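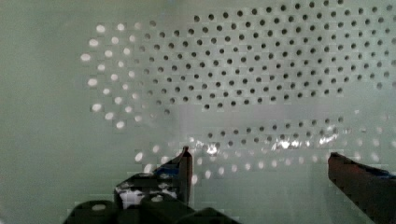 Small holes and larger ones in the pale, greenish-white panel.

Pranab Abeysekara has sold plastic kitchenware for most of his working life, and he would like me to believe a colander can change how a person eats.

"People rinse fruit more when the colander is already out," he told me. I asked how he knew. "Customers say so." How many customers? He thought about it. "Enough."

The colander in question is the oval one from Talukder, pale green, and it costs 40 dollars. I own a metal one that cost 3. Abeysekara was patient about this. "Yours has one size of hole," he said. "Look at the bottom of ours. The small ones are packed in the middle and the bigger ones go around them. The water has somewhere to go."

I said water generally finds somewhere to go.
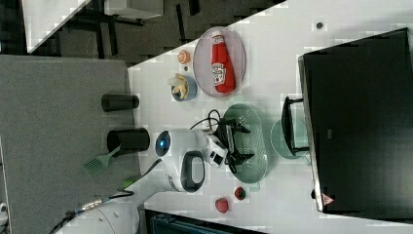

The colander on the white table, with strawberries, a banana piece and ketchup nearby.

He also believes in leaving things out on the table, fruit especially. To me it looks like a table that needs clearing, and I told him so. A strawberry sitting beside a colander has not been rinsed by it.

"But you notice it," he said. "You see the strawberry, you see the colander, and you put the two together."

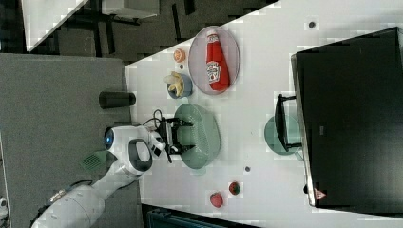
I asked about the ketchup, which had a plate all to itself. Did that belong to the theory too? "Ketchup is ketchup," he said, and for once we agreed.

On durability he was more careful. The company says the plastic is good for 200 trips through the dishwasher. Abeysekara would not repeat the number as his own. "I wash mine by hand," he said. "Ask me again in April."
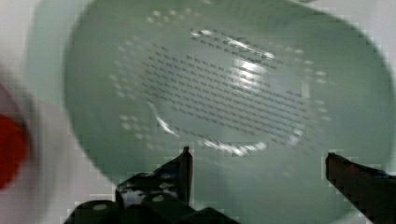 Would he buy it himself?

"I get a discount," he said. I asked what he would do without one, and he said he would probably wait for a sale.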